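Can a Machine Make Breakfast Yet? Trukix Says Give It Time

November 15, 2022

If you have ever stood in your kitchen at six in the morning wishing somebody else would see to the toast, you may be glad to hear that people are working on it, though you shouldn't hang up your apron just yet. Trukix, the small home-robotics company led by Anoma Gazi, gave neighbors a look at its kitchen project last night at the Durán branch library, and a good crowd stayed well past closing to ask questions.
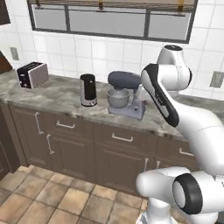 Chores are harder than they look, Gazi told the room, and the kitchen is about the hardest place to do them. Her team has put its arm through 3408 practice runs since April, all of them in a computer-made kitchen, where a spilled bowl costs nothing to clean up. Even a plain stretch of marble-look counter with a toaster at one end and a stand mixer farther along gives the software plenty to think about — what to reach for, what to leave alone, and how to get past the mixer without bumping its bowl. Simple pushes and lifts go well most of the time, she said, and anything with a lid is still a struggle.

Olanrewaju Okafor, who baked for a living for many years, wanted to know when it could knead. Gazi laughed and said she would settle for it closing a drawer gently. Tests in a real kitchen should start next spring, with almost 300 families already signed up to hear more.

Recent stories
Cadusow Bakery reopens after oven repairs
Hạnh Huỳnh named to school arts post
Library book sale raises $1625

Contact the newsroom | Copyright 2022 | Back to top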